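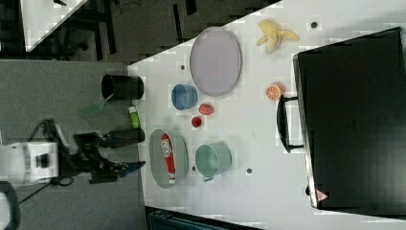 Plate, cups and toy fruit on the white table.

How to get ketchup, juice and other food stains out of a tablecloth

In my home we eat at a cloth-covered table every day, so I had many occasions to practise this. I learned most of it from my mother-in-law and the rest from my own mistakes, including one good linen cloth which is now used for cleaning the bicycle. The method below is for white or light cotton and for cotton mixed with polyester. For silk or wool please ask a cleaner.

What you need

A blunt knife or a spoon
Cold water, a lot of it
Washing-up liquid without colour
White vinegar
A basin which holds the stained part of the cloth
Two old white towels

I use the plain Tendico washing-up liquid, but any clear one will do. The green and orange ones can leave their own mark on white cotton.

Step 1. Lift, do not rub

Take the thick part of the stain away with the spoon, going from the outside to the middle. If you rub with a napkin, you push the tomato between the threads and the stain becomes twice as wide. For juice or tea, put a folded towel on it and press with your hand.

Step 2. Cold water from the back

Turn the cloth over and hold the stain under the cold tap, so that the water goes through from the wrong side. Give it two or three minutes. Please do not start with hot water - with egg and milk it cooks the stain into the cotton, and then you will have it for years.

Step 3. Washing-up liquid

Put a small spoon of liquid on the stain and work it in gently with your fingertips. Wait 15 minutes. In November, when our kitchen is cold, I wait longer.
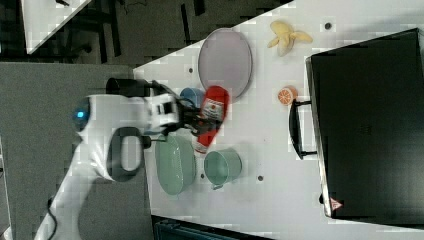
Rinse again from the back. With ketchup and pasta sauce there is usually an orange shadow left at this point, and this is from the oil. Repeat the washing-up liquid once before you go further, and do not lose patience.

Step 4. Vinegar bath

For one basin I mix 700 ml of cold water with 2 tablespoons of white vinegar. Lay the stained part in it for half an hour. Never put vinegar together with bleach, also not in the same basin one after the other without rinsing.

For berries and red fruit I do this step before the washing-up liquid. My cloth from the Verkex shop had a strawberry mark as big as a saucer and it went away nearly completely in the first bath.

Step 5. Wash and look

Wash the cloth in the machine at 40 degrees, or as the label says. When it comes out, hold it against a window and look from both sides. If you still see something, go back to step 3 while the cloth is wet. Do not iron it and do not put it in the dryer, the heat makes the rest of the stain permanent.

Special cases

Banana looks harmless but goes brown after some hours, so treat it the same evening.

Turmeric is the most difficult. After the normal wash I hang the cloth in full sun for one or two days and the yellow becomes weaker.

Candle wax is a different story, and I will write a separate page for it.

If the cloth is coloured, try the vinegar first on a corner of the hem and let it dry before you decide.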